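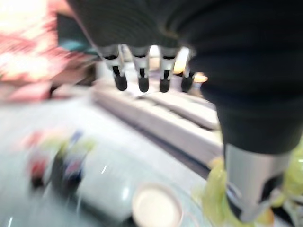
3. Aquisição de dados

3.1 Ambiente e protocolo de recolha

As demonstrações foram recolhidas por teleoperação num espaço doméstico mobilado, designado Surnidetti, no qual o robô humanoide executa tarefas de arrumação e transporte de objetos de uso corrente. O conjunto resultante, Ulteser, compreende 360 episódios distribuídos por 27 tarefas. Cada episódio começa com os dois braços em posição de repouso e termina por ordem do operador, ou automaticamente ao fim de 50 segundos. Os episódios terminados por limite de tempo são conservados, com etiqueta própria, e não entram no treino da política de base.

O registo inclui as imagens da câmara da cabeça, as imagens das câmaras montadas junto às mãos, as posições articulares dos braços e dos dedos e os comandos enviados pelo operador. Os fluxos são reamostrados para uma frequência comum de 12 Hz. A sincronização faz-se pelo carimbo temporal de aquisição e não pelo de chegada, uma vez que o atraso de transmissão difere entre câmaras.

As vistas de punho apresentam desfocagem de movimento acentuada nas fases de aproximação rápida (Figura 2). Numa primeira versão do protocolo, estas imagens eram rejeitadas por um filtro de nitidez. O filtro foi abandonado: eliminava de forma sistemática os troços de maior velocidade e introduzia descontinuidades nas trajetórias, com prejuízo para a predição de ações em blocos. Na versão atual conservam-se todas as imagens, e a desfocagem é tratada como parte da distribuição de observações.

3.2 Seleção e disposição dos objetos

Os objetos foram escolhidos de modo a cobrir corpos rígidos, deformáveis e articulados. Os cachos de uvas constituem o caso deformável mais exigente — a massa distribui-se de forma irregular e a geometria de preensão altera-se durante a elevação. As garrafas de plástico e as taças servem de objetos rígidos e, nas tarefas de mesa, também de obstáculos. 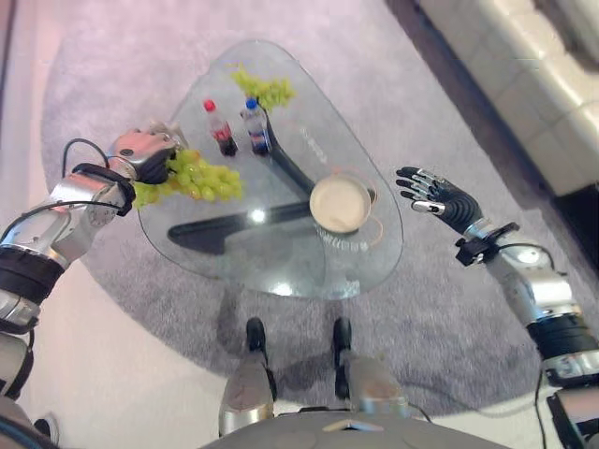
Figura 2. Vistas de punho (em cima) e de cabeça (em baixo) recolhidas no mesmo ambiente.

A superfície de apoio condiciona igualmente a dificuldade da tarefa. No caso do vidro transparente, a base da mesa permanece visível através do tampo, e os reflexos variam com a posição da cabeça. Optou-se por não cobrir nem tratar estas superfícies. A posição inicial dos objetos é sorteada antes de cada episódio e reproduzida manualmente pelo assistente de sala, sem marcas no tampo.

3.3 Anotação

A segmentação em subtarefas (aproximação, preensão, transporte, largada) foi efetuada com a ferramenta Sikder por dois anotadores independentes. Os desacordos quanto ao instante de preensão foram resolvidos por Malsha Mondal, segundo um critério único: considera-se iniciada a preensão na primeira imagem em que o objeto se desloca com a mão. Nos cachos de uvas este critério é ambíguo — alguns bagos podem mover-se antes do conjunto — e adotou-se o deslocamento do ponto mais próximo da palma.

A versão usada nas experiências da Secção 4 foi fixada a 18 de maio. Os episódios posteriores, recolhidos com a garra Stikside, não são aqui considerados.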